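### 3.2 Préparation du bras

Les étudiants du projet Brollach ont réalisé 292 essais en deux groupes. Le montage suivait la fiche rédigée par Glenys Bainbridge.

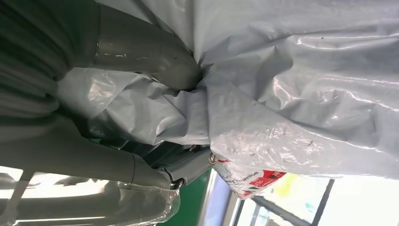 Clellstead, 3 juillet 2021

**Figure 4.** Pince et segments du bras, avec la feuille plastique froissée.

Chaque groupe disposait de 40 minutes par séance — réglages compris. Odair Barros relevait les arrêts du programme. Les 8 premiers essais, consacrés à la prise en main, sont exclus du tableau 2.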